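4. What the naming workshops told us

I should say up front that I came into this part of the study a bit of a skeptic. Marijke Visser and I had both sat through plenty of rebranding sessions before (she on the agency side, me as the poor client in the corner with the sticky notes), and I had never seen one change how a company talked about itself six months later. So when Verhoeven agreed to let us follow their whole rebrand, from first phone call to new letterhead, I was mostly hoping for good interview material. We got that, and quite a lot more!

Verhoeven sells scheduling software to housing charities and youth services. Their old name for the main product was Dekero, and staff loved it. Customers, on the other hand, kept spelling it wrong, and a fair number thought it was a separate company. The design studio, Brerkmont, proposed keeping the product and changing the parent name to Gondum. You can imagine how that went down in the first workshop. 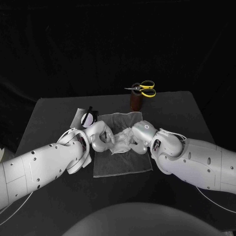
Figure 2. Two white robot arms at a dark gray table, the left hand gripping a crumpled white cloth.

We coded 1,783 comments from the workshops and the follow-up survey, using the scheme in Section 3. Kobe Van Dijk and I each did the full set on our own and then argued over the ones we'd split on, mostly things like "it sounds fine I guess," which I had down as neutral and Kobe had down as a complaint. I've come around to his reading. When people at Verhoeven liked a name they said so, usually at length, and a shrug on paper nearly always went with a grumble in the interview.

What surprised me most was how little anyone cared about the logo. We had set aside a whole category for comments on color and shape, and it stayed close to bare all the way through. People wanted to talk about the phone. How do I answer it now? Do I say Gondum first, or Dekero? One support manager had written her own greeting on a card and taped it to her monitor before the new guidelines were even out, and by December her entire team was using it.

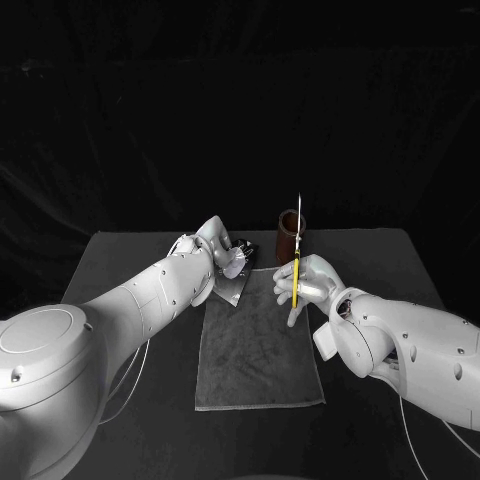
That card did more for the rollout than the brand book, at least going by our interviews. The brand book ran to 100 pages, and in the second round we asked people to find the approved phone greeting in it. Only 7 of them managed it without help. Brerkmont took this really well, I have to say, and moved the greeting to the inside cover of the next edition.

There was one group the card didn't reach, and that was field sales. They were on the road, they had their own habits, and several were still handing out the old business cards when we did our last interviews. Marijke thinks this is a training problem. I lean toward thinking they simply liked the old name better and saw no reason to hurry, and the transcripts give each of us something to point at. We come back to the sales interviews in Section 5, with the longer quotes in the appendix.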